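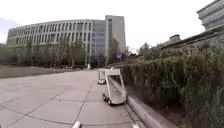
The Level Book

Marina Galanis set the tripod over the brass stud outside the Clustmont building at half past six, before the paving had taken any sun. She trod each foot in, centred the bubble, and waited two minutes for the instrument to reach the temperature of the air. Then she took the backsight to the benchmark on the church wall and wrote it down in pencil.

The book had belonged to Manolis Deligiannis, who had run the settlement survey for 13 years and retired in August. His figures were small and upright. He crossed his sevens. Where he had misread a staff he struck out the figure with a single line and wrote the correct one above it, as the rules require, so that a later reader could see both.

Despina Rallis held the staff. She was a student, paid by the morning, and she rocked it slowly back and forth through the vertical without being told.

"Stud 4," she called.

Marina read the lowest value, booked it, and waved her on.

The work was simple. The ground under the square had been marsh, then fill, then a car park, and it was still going down. The contract with Stornell called for a reading at every stud, twice a year, closed back to the benchmark, with a misclosure of no more than two millimetres. Manolis had never exceeded one. His loops were so tight that the firm used them in training.

By nine they had closed. Marina reduced the levels on the bench by the tram stop, checked the sums forwards and backwards, and found a misclosure of one millimetre. The loop was good. Stud 9, however, stood 11 millimetres lower than in Manolis's last entry.

She had Despina go back to it. The reading repeated.

A stud does not drop that far in a few months unless something has given way beneath it, and the joints there were sound. She turned back through the book. Stud 9 had gone down by one millimetre each spring and nothing each autumn, year after year. The other studs wandered a little, as real ground does. Stud 9 did not.

She rang him from the bench.

"There was a kiosk over it," Manolis said. "Liapis, the newspapers. He had it on top of the stud. To read it he would have had to shift the whole thing, and his back was bad."

"So you worked it out."

"I interpolated. From eight and ten."

"You didn't mark it as interpolated."

"No."

A tram came in and left again. Despina was wiping down the staff with a cloth.

"When did the kiosk go?" Marina asked.

"July. He died in the spring, and the son sold it." He coughed. "What does it read?"

She gave him the figure to the millimetre. She heard him write it down.

When he had rung off she opened the book at page one and found stud 9. She drew a single line through the value, left the space above it empty, and initialled the margin. Then she turned the page.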